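Course handout 5: The visit to the Grondar workshop
Introduction to Automation, spring term

Please read this handout before the visit and bring it with you. The second half is for use on the spot, and you will need it again when you write your report.

1. Practical matters

The visit is in March, and the exact date is on the course page. We meet at the main entrance of Grondar at 9:15 in the morning. The entrance is on the canal side of the building. The door on the street side is for deliveries and it stays locked. If you come by bus, get off at Bruststead and walk back along the water for 3 minutes.

Wear closed shoes. Long hair must be tied. Bags and coats stay in the room next to the reception, so take with you only a notebook and something to write with. You may take photos in the demonstration hall but not in the assembly hall, where the work of customers is on the benches.

We go in groups of 5. The lists are on the course page, and if you want to change your group, please find someone to change with and write me one message for both of you.

2. What Grondar does

Grondar builds small handling cells. A cell, in the sense we use it in this course, is a closed or half-closed place where one robot does one family of tasks. Most of the cells are sold to companies that pack light goods. The company also keeps a demonstration hall where visitors can see the robots work with household things such as baskets, boxes, bottles and cloth. This hall is the part we will spend most time in.

During the visit you will hear two words often, and they are not always used in the same way by the staff.

Reach: the distance the arm can cover from its base. In the brochure this is given for the bare arm. With a gripper on it the useful reach is different, and it also depends on the direction from which the gripper comes.

Cycle: one full piece of work, from the starting position back to the starting position. Some engineers count the cycle only until the object is released. Ask which one is meant before you write down a number.

3. Program of the morning

9:15 Welcome and safety talk
9:40 Demonstration hall, first part: pick and place with boxes
10:20 Break
10:40 Demonstration hall, second part: baskets and shelves
11:30 Questions with the engineers
12:00 End

The first part is the easier one. The robot takes boxes of the same size from a table and puts them on another table. The positions are taught in advance, so if you move a box by the width of a hand, the robot will close its gripper on air. The engineers will let one of you try this. The counter on this cell showed 578 cycles when I visited to prepare this handout, and it is set back to zero at every service. Please write down the number you see when you arrive and when we leave.

The second part is closer to what we have discussed in weeks 4 and 5. The robot works with a basket inside an enclosure, and it has a small camera near the gripper. The camera moves with the arm. This has one clear advantage: the view comes nearer to the object exactly when the gripper does. It has also a cost, and you should be able to explain it after the visit. The gripper is itself in the view, and it can hide the point where contact will be made.

4. The view from the wrist

Before the visit, spend a few minutes with the view below and compare it with the drawing of the wrist camera in handout 4. 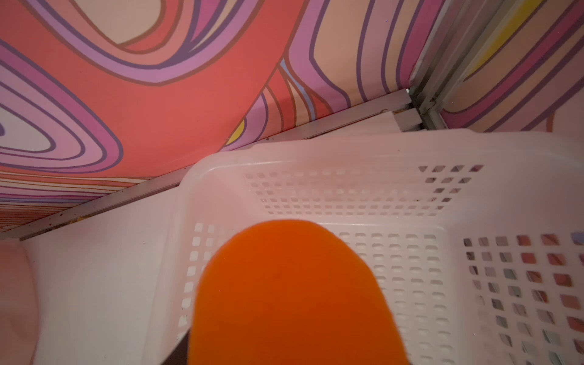 Adwoa Akolgo
Course instructor, Introduction to Automation

The orange fingertip stands in front of the near edge of the basket and covers a part of its floor. A person would move the head a little to look around it. The arm can do the same, but each extra movement makes the cycle longer, and somebody must decide if it is worth it.

Look next at the background. The wallpaper has wavy bands in coral, purple and pink, and the side wall of the basket is full of small square holes. Through the holes you see patches of color from behind. If we ask a program to find the basket by its white color alone, what will it do with these patches? And what will it do with the shelf, which is white as well? In my opinion the upper rim is the best thing to search for – it is thick and smooth and has no holes. You may disagree, and then your report should say what you would use in its place.

5. Questions to take with you

Each group chooses two of these and asks them during the session at 11:30. Write the answers in the words of the engineer, and put your own comment separately.

a) How does the robot know that it holds the object? Is it measured at the fingers, seen by the camera, or only assumed?

b) When the lighting in the hall changes, does anything have to be adjusted?

c) Which surface of a basket is the best one to grip, and who has decided this?

d) What happens after a failed grip? Does the arm try again by itself, or does it stop and wait for a person?

e) How long does it take to teach a new object to the cell, and how much of this time is spent on testing?

6. The report

The report is written by the group and has a maximum of 3000 words, drawings not included. It must contain a sketch of one cell seen from the top, with the robot, the object and the place of the camera. A sketch by hand is fine if it is clean. Do not copy text from the brochure – I have read it many times.

For the part about cameras, use chapter 3 of the course reader. The text by Marnidetti in the same reader is more difficult, but the pages on hidden contact points fit well with section 4 of this handout. Students who want to compare with another system can use the Yüksel notes from last term, which are still on the course page.

Reports are handed in through the course page, one file for each group, with all the names on the first page.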